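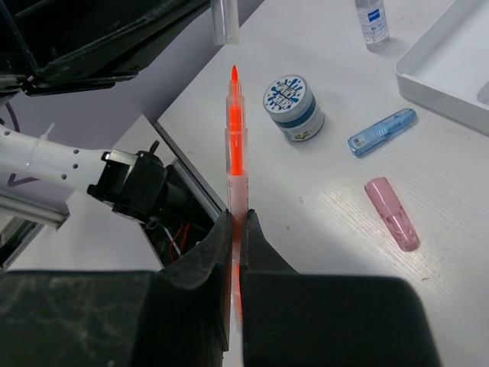
Kyrylo Dmytriv wrote in to ask whether the back issues open on a tablet without a connection, and whether a lapsed subscriber keeps the ones already paid for. They do open offline once downloaded, and they stay in the account after a subscription ends.

Home > Magazines > Politics & Current Affairs > Toddale Review > Digital Subscription

Toddale Review
Digital edition, 10 issues per year
Publisher: Psarras
Language: English
Region: Worldwide

Toddale Review covers regional government, land use and local elections. Each issue carries one long report, a digest of council votes and a letters section. The February issue is a double issue and counts as one.

Format
Page-replica PDF and reflowable text. The text version omits full-page maps, which remain available in the PDF. Average length is 60 pages. Search works across all issues held in the account.

Devices
One account may be signed in on up to 3 devices. To add another, remove an existing device under Account > Devices. The Wustia reader app is required for offline use. Browser reading needs no installation.

Archive
Subscribers have access to the back catalog for as long as the subscription is active. Issues downloaded during that period are retained. Archive issues that were not downloaded lock on the day after expiry. Single back issues can also be bought separately and do not expire.

Renewal and cancellation
Subscriptions renew automatically at the end of the term. Renewal can be switched off at any time up to the day before the term ends. Partial terms are not refunded. A gift subscription does not renew.

Library and campus access
Institutional licenses are handled by Emside and cover up to 400 readers at one site. Access is by IP range or library card number. Printing is limited to single articles.

Not included
Print copies, the annual election supplement and the audio edition are sold separately.

Product details last updated September 18, 2022

Related: Single issues | Gift subscriptions | Institutional licenses | Reader app help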